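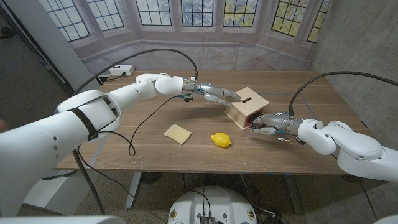
Both hands at the slotted box, with the lemon and the sponge out on the table.

Tundden build: the questions I keep getting
Last updated 2021-09-22

I've been answering the same emails since winter, so I've finally put the answers on one page. If yours isn't covered, write to me, but please read the cable section first (half of you are asking about the cables!).

What is Tundden?

It's my two-armed tabletop robot. Two white arms, a silver multi-jointed hand on the end of each, and a control program called Ater that I've been writing and rewriting for much longer than I planned. The name came off an old bus map and it stuck.

Where do you work on it?

At Prelgate, the shared workshop I've belonged to for years. I started in my own garage, but the second arm put an end to that – there was no way to get the table in and still open the freezer. Members get floor space by the month, and I've got one bay that I try not to spread out of.

Did you build the arms yourself?

No, and I wouldn't try. I bought them used, a few months apart, and spent ages cleaning up the joints on the second one. What I've done myself is the mounting, the wiring to the hands, the software and a frankly silly amount of re-tightening. If you want to machine your own arms, good for you, but talk to someone like Raimo Saarinen at the workshop before you spend any money. He talked me out of it in one cup of coffee.

What did it cost?

More than I told my family. The arms and hands are a number I'm keeping to myself, but everything else (cable, fasteners, connectors, power supplies, the computer, a replacement for the power supply I cooked) came to $853 at last tally. I could have shaved a fair bit off that by measuring before ordering.

Why do the cables loop up so high?

Okay, the big one. Each hand has its own black cable, and I leave it a tall, generous arc. My first version had everything zip-tied neatly along the arm and it looked fantastic. Then I rotated a wrist all the way round and pulled a connector clean out. Now I move the arm by hand to the worst position I can think of, see how much cable it wants, and then give it more. It looks a bit like a plate of licorice, but I haven't lost a connector since December.

There's a strap on the upper part of the left arm as well. Use straps you can undo with your fingers. You'll be undoing them a lot.

Are those bare wires under the right wrist?

A few thin ones, yellow and white, yes. They need a proper sleeve and it's on my list. Please don't copy that part.

What's the job with the box?

Steadying a light box with one hand while the other hand does something useful. It sounds like nothing! A plywood box with hardly any weight in it will skate across a table if you lean on it even slightly, so the hand on the side has to press just enough, and the other one has to come in without bumping it. I've logged 297 attempts so far. I'm not going to quote a success rate, as I changed the rules on what counts as a success partway through and the early numbers are no use to anyone.

And the slot in the top?

It gives the fingers an edge to go looking for. Hertta Ojala cut the box for me, and it has a darker reddish-brown panel on the side. She sells small wooden bits under the Ojala name, and she has asked me to say she is not taking orders for robot boxes at the moment.

Why a lemon and a sponge?

I wanted one thing that rolls and one thing that squashes. A lemon is a great test object – it's got that pointed tip, it's never quite round, and it goes somewhere different every time you nudge it. A sponge forgives you almost anything. If you're just starting out, do a whole week on sponge. Your fingers will thank you, or the robot's will. I go through lemons at a modest rate and the retired ones do not go in my tea.

Do you need hands with fingers, or would a simple gripper do?

A simple gripper would do for most of what people write to me about. Really. Two flat jaws will pick up a sponge all day long and there's so much less to go wrong. I like hands, I wanted hands, and I knew I'd be fiddling with knuckles every weekend. Wilmer Tello's build, two bays over from mine, uses plain jaws and he was picking things up months before I was.

What is the blue tape for?

Reference marks along the front edge of the table. Use tape that peels off cleanly and replace it when the corners lift. I once spent an entire evening chasing a calibration error that was a piece of tape stuck to my sleeve.

How fast does it move?

Slowly. I cap every joint in Ater and I only raise the cap for one joint at a time. A full reach and retreat takes long enough to eat a biscuit. With two arms sharing one table I have no interest in finding out what a fast collision sounds like.

Is it safe to have around other people?

I switch off at the power strip before I put my own hands anywhere near it, and I don't run it when kids are in the shop. Anyone beside the table while it's moving needs to be able to reach a stop button. Keith Bloxham wrote Prelgate's rules for powered machines, so if you're a member, read those as well – they're stricter than mine and they win.

Can I have the code?

Soon-ish. Ater is roughly 400 commits of me changing my mind, and there are still hard-coded numbers in it that only make sense for my table. Pirjo Hakala is helping me pull those out into a settings file. The mailing list has 161 people on it and they'll get the link first.

Can I come and see it?

Sure, if you email ahead. Drop-ins are tricky because half the time I've got a hand apart in a baking tray and there's nothing to look at but screws. Bring closed shoes, and a lemon if you're passing the grocery store.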